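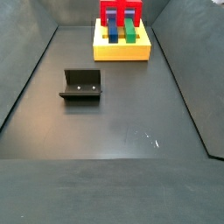 Ayodele Ojo

Wooden toys have a way of piling up around here, and I have stopped pretending I mind. My aunt started it years ago with a box of hand-me-downs, and since then friends have brought me blocks and pegs and puzzles from yard sales, church basements and one very generous attic in Felton. The shelf list stands at 127 pieces now, and this page is where I put the ones I have been enjoying lately.

The one at the top of the page is a stacking puzzle with a yellow block for a base. A blue peg and a green peg stand up side by side out of it, and a red arch fits over the pair of them like a garden gate. I love that red against the yellow - it cheers up all that gray around it, and the soft little shadow suits it too.

Inna Kuzmenko passed it along to me in November, wrapped in a dish towel, and told me her boys used to fight over the arch. I can believe it! It is the piece every child reaches for first, and a fair number of grown-ups too, if my kitchen table is anything to go by.

If you had one of these growing up, I would dearly like to hear what you called it. Armindo Abreu says "the gate" and Nadège Chevalier insists on "the little castle," and the two of them have been at it since supper. I have no name for mine yet and am open to suggestions - leave a note in the guest book and I will read every one, usually in the evening with my tea.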